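Good practice for hand-held gripper sessions: your questions answered

By Hortensia Sosa, 29 Nov 2021
12 comments | 178 shares

So many of you wrote in after the Dekska guide went up, and I love it! These are the questions I get most.

Do I have to start with the fingers open?
Yes, every time. Open fully, pause, then go in. It gives every take the same clean beginning, and comparing them later becomes a real pleasure.

Can I flatten a soft item first?
Please don't! Bags, scarves and tea towels should lie however they fall. Folds are the fun bit, and the Montecinos rule is simple: drop it, leave it, begin. 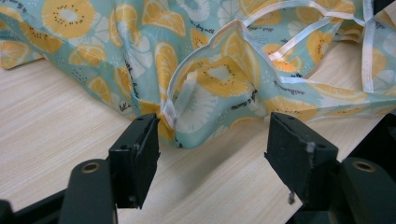

Fingers open near the hem of a fruit-print bag, folds left alone.

Are busy patterns allowed?
Very much so. Prints, lettering, pale trims, thin straps, bring them all. We only ask that you change the item after six takes, so one favourite doesn't fill the whole set.

Where should I take hold of a bag?
Rim, handle or hem are all fine. Pick one before you move and stick with it for that take. If you miss, open up and try again, and keep the miss in the log (I learn loads from those).

How often should I check the fingers?
At the start of each session and after every 12 takes. Look for loose screws, worn tips and bits stuck to the sides. Wipe with a dry cloth and note it on the Bandwood sheet.

Does the table matter?
Any steady, level top will do. Tell us if you swap it halfway through.

Contact: Drotel practice desk | © Drotel 2021 | Back to top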